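Home Kitchen Workshop Garage Ask Me

Search tips Go

Getting through a doorway with your hands full (and what a robot taught me about it)

04/08/2018

Regular readers know I split my time between this page and a small simulation project called Karkavar, where we try to get a two-armed robot to do boring house stuff. Most of it never makes it onto a tips page. The doorway work does, though, because I've changed how I carry laundry over it!

The setup is simple. We built a virtual bedroom (we call it Restby, don't ask) with a bed, a little table and a couple of chairs, and the robot has to get from outside the doorway to the far side without touching anything. We ran 2,886 tries. The first 800 were with the arms left wherever the last job put them, and I could hardly watch. Elbows into door edges, over and over.

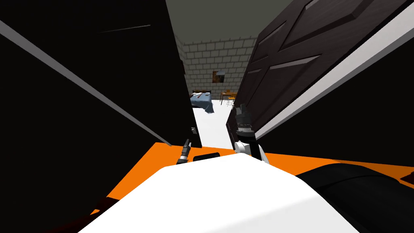 So we tried a rule: stop short of the opening, pull both arms in toward the middle, line up, then go. Just that one change brought us down to 131 bumps in the next batch, which was the same size as the first. I was expecting to need something much fancier — a new planner, maybe a week of tuning — and instead we got most of the gain from stopping to tidy up the elbows.

What I do at home now:

Stop a step before the door. I mean really stop, both feet. If the basket is wider than you are, turn it the long way while you still have room.

Look at the far end of the room, then the door edges. The robot's planner did better when it picked its spot inside the room first and worked back to the gap. Same goes for me and a tray of drinks.

Open the door all the way before you pick anything up. A half-open door sticking into the path was behind almost every bad scrape in our runs, and I have the dented trim in my own hallway to match.

Keep chairs pushed in on the side you walk through. We moved ours a few inches between runs and the difference was bigger than I'd like to admit.

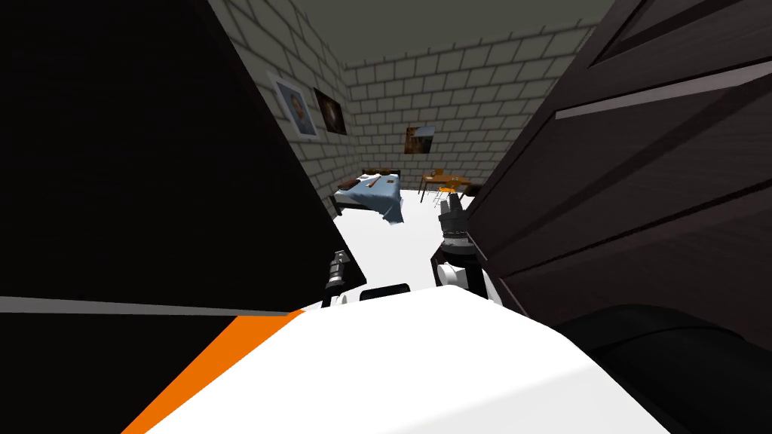 Looking into Restby past both grippers, bed at the back and the orange chair by the table.

One caution. All of this is simulated, so nothing has weight the way a real mattress does, and I wouldn't use our numbers to plan a couch move. We're setting up a second floor plan, Manzano, with 3 doorways in a row and a tight corner, and I hope to have results in June. If you've got an awkward doorway at home, measure the opening and send it in — I'd love to try it!

Contact | Copyright Liltine Home Tips | Back to top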